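Sorting a Household Wardrobe by Hand: Project Report
By Carolina Frade
August

Our group wanted to know how long it takes to sort and fold the clothes of one household, and where the time goes. Most advice on folding deals with a single shirt on a clear table. At home the clothes come out all at once and the bed is the only surface large enough to hold them.

We set a limit of 80 garments for the main session and finished 79. The last one was a lined coat that we agreed should go on a hanger. The work was done in a bedroom in Loureiro, on a bed covered with a floral sheet.

Method

Garments were grouped first by type and then by color. Dark items made up most of the load, so black clothes got their own stack. Denim was folded in thirds and kept apart from the knitwear, as heavy seams push a soft stack over. Printed tops were spread flat before folding. We noted the start and end time of each garment on a paper sheet.

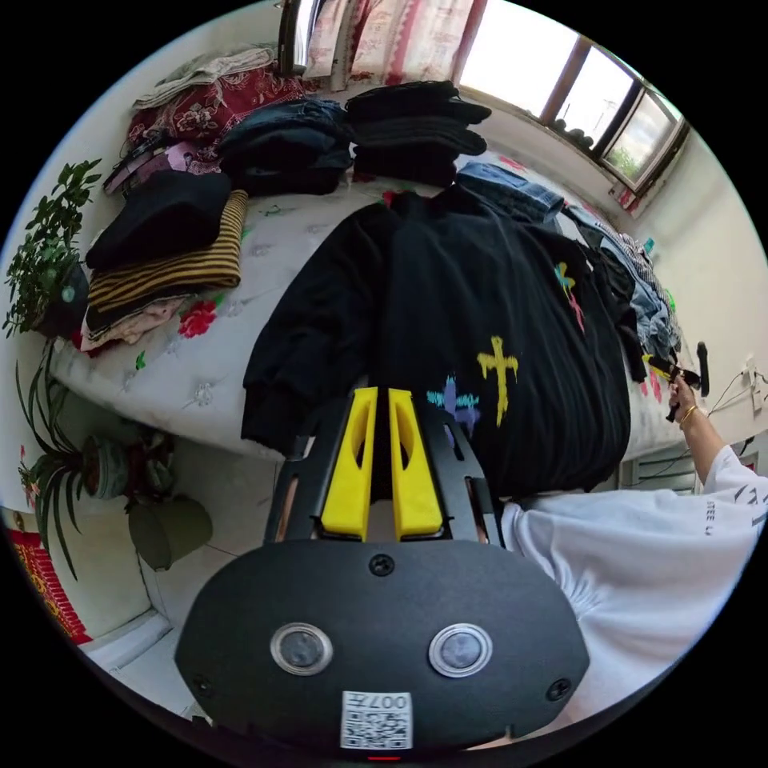
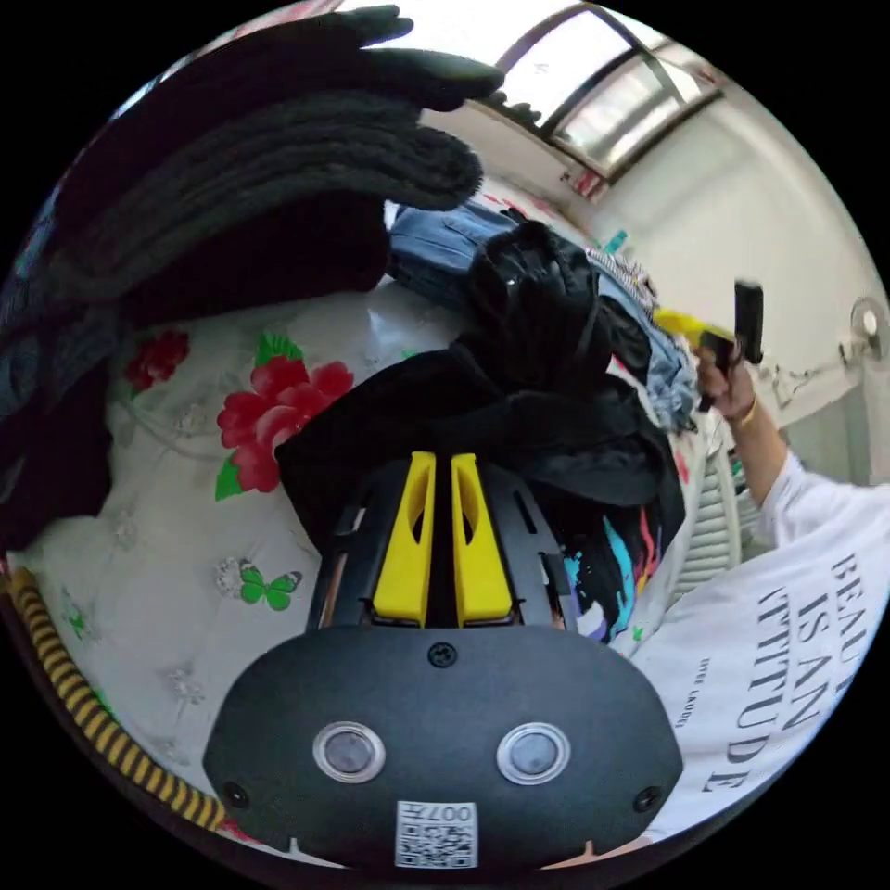 Clothes on the bed, with dark garments stacked in both views.
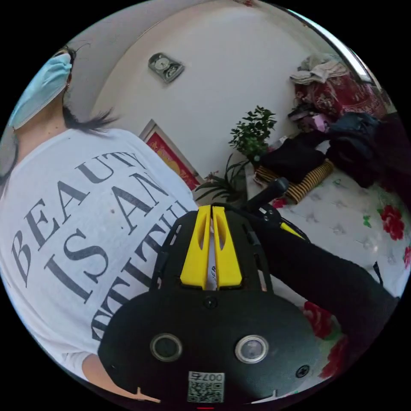

Eduardo Vilela read the draft and disagreed with our grouping. He would sort by owner first and leave color out of it, he wrote, given that a neat black stack still has to be taken apart when three people come to collect their things. He also asked us to time the walk to the closet.

Results

We think his first point is fair. Splitting the black stack by owner afterward took 1,063 seconds, longer than any other single step. Jeans were the quickest to fold. Sweatshirts were slow on account of the sleeves, and hoods made it worse. Stacks leaned once they got tall, and the mattress didn't help.

We did not time the walk to the closet. It would need a second session with the same clothes.

Changes for next time

Sort by owner, then by type. Keep stacks low. Put a board under the tallest ones. Use a separate sheet for garments that need a hanger.

Recent reports
Shelf Heights in Shared Closets
Drying Racks Compared: Julter and Tramalari
Packing a Winter Box
Labels for Storage Bins, Clavport Group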